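Flundside Lounge Refresh: Progress Report to the Vaughan Fund
26 Nov 2025

Thank you again for your patience, and for the 1,552 dollars that got this going. We had hoped to be further along by now, but the big leather seats in the lounge have needed more elbow grease than any of us pictured back in August, and we would sooner go slowly than rub something the wrong way. Mostly it has been soft blue cloths, both hands flat, and steady pressure.
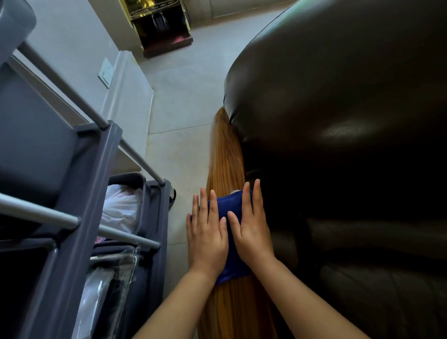 One reply to our last update asked whether all this hand work was worth it, when the Vollcombe shop would take the whole set away and bring it back done. It's a fair question, and we did get a price, but it would have eaten the entire grant and left the lounge bare for 7 weeks – a long time for folks who like to sit down with their coffee.

So we are carrying on here. The glossy wooden armrests get a folded cloth and a good deal of care, going along the grain and minding the rounded ends.

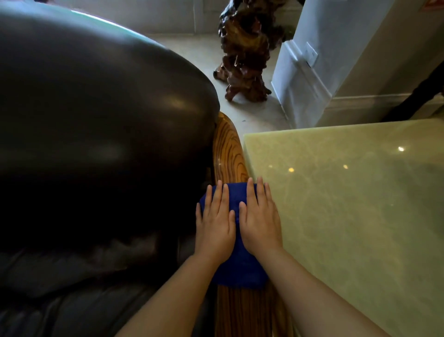
We have put in about 45 hours so far and expect to finish the seating in five more sessions. After that come the side tables, and then the curtains, if the money stretches. We'll send the receipts with the next report.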